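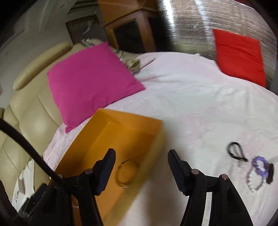

Volano Opens Its Harness Racing Archive Online, and You're Invited In

April 26, 2020 — Hi everyone, Orsolya Bakos here, editor at Volano. I usually leave the press releases to people who are better at sounding official, but I've been looking forward to this one all winter and I wanted to write it myself. Starting today, our archive of harness racing programs is open to anybody with a web browser, free of charge, no sign-up needed.

We have 2000 programs in there to begin with. Most come from the old half-mile tracks and the county fairs, the kind of meets where the same four or five families drove in nearly every race and the ads were all for feed stores and tire shops. I grew up going to places like that with my dad, who let me pick one horse a night and never once told me I was picking wrong (I was picking by name, so I was wrong a lot!).

You can look up a horse, a driver, a trainer or a track. Type in a horse and you get every program we have where it was entered, in date order, with the past performance lines just as they were printed. If someone penciled the finish order in the margin, we left that in too. I love those. One fan at the Kimaro fair wrote "broke stride AGAIN" next to the same pacer on three different nights, and I feel like I know that person.

The search was built by Rangi Goodwin, who came to us from the timing side of the sport and is much more patient than I am. Old programs are hard on search tools. Drivers' names get shortened one week and spelled out the next, and horses change barns, and a track will use one abbreviation for a muddy surface in the spring and a different one by October. Rangi made a lookup list for all of that, and it still grows every week.

"I wanted somebody to be able to find their grandfather's horse without knowing how to spell it," Rangi told me when I asked for a quote. I've tried it with some awful spelling and it does pretty well.

A couple of things we're still working on. The Irnari programs are only partly up — we have 22 seasons from that track and 20 of them are searchable right now. The other 2 were bound too tightly to scan cleanly, so those pages are being typed in by hand. Also, the charts for trotters and pacers are mixed together in some of the earlier fair books, and if you filter by gait you may miss a race or two. Leave the filter off for anything from a fair and you'll be fine.

With so many tracks quiet this spring, I know plenty of us are missing our evenings at the rail. I've spent more of mine than I should reading through old cards and handicapping races that were over before I was born. I went 2 for 20 last week. My one horse a night system has not improved.

If you've got programs in a closet or a basement, we'd love to hear from you, even if it's a single card with a coffee ring on it. Please write before you mail anything, so we can check whether we already have that date. We scan what you send and mail it back to you.

The archive is at the top of the Volano home page, under Programs. Press questions and corrections can come straight to me, and search problems go to Rangi.

Orsolya Bakos
Editor, Volano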